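Product box (small parts packaging)

A product box, in the sense I'm using it on this page, is the little carton a single part comes in when you buy it. I look after the packaging entries for the Flernham handbook and this is the one I get the most post about, which surprised me at first (they're boxes!) but there's quite a lot to say once you get going.

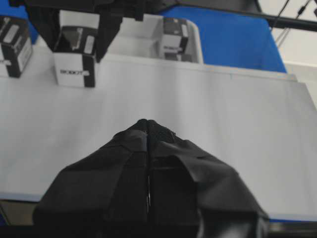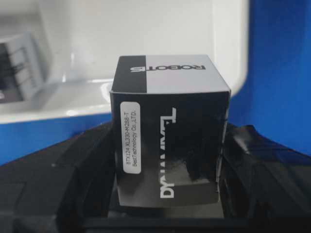
Abrehet Gebreyes writes that I'm far too kind to the small carton, and that anyone who has tried to store 100 of them will know a plain tray with dividers does the same job in half the room. Fair enough, and I've added a bit on trays further down, but I still say a part that lives in its own box gets lost less often.

Printing and colour

Black and white is a very common pairing on small electronics boxes, and I think it's a handsome one. The second box shown has a glossy black front with the name DYNAMIXEL in big white capitals running up it, and ROBOTIS in black on the light part of the top. Sideways lettering annoys some readers, but on a shelf it's a blessing, as you can lay the box down and the name comes out level.

The sticker

The printed carton is often shared by a whole family of parts, so the thing that tells you what you've got is the label. On the same box it's a white one with rounded corners, and it reads XL330-M288-T along with the name BesTechnology Co.,LTD. Please don't peel these off! I once had a drawer at Govstead with 50 bare cartons in it and spent most of a Saturday opening every single one. If you must write on a box, write on the side and leave the label alone.

Shape and stacking

Cube-like boxes stack well in any direction, tall ones don't, and flat ones slide about unless you box them in. With near-cubes I go no more than five high on an open shelf. Turn all the labels to face you before you start the second row, or you'll be lifting things out for ever. Glossy card shows finger marks and slips more than plain card does, so I line my shelves with a bit of thin felt.

Trays and other ways of keeping parts

At Kasar they use shallow trays and keep the empty cartons flat in a folder, which is a nice middle road if you might sell the parts on later. Kumsa does it the other way about, with everything left boxed until the day it's wanted. I've tried both and drifted back to boxes. For a store of some 1000 parts I'd probably go over to trays, but I'd still keep 2 spares of each kind in their cartons.

See also: tuck-end carton; shelf labels; divider trays; padding and inner sleeves.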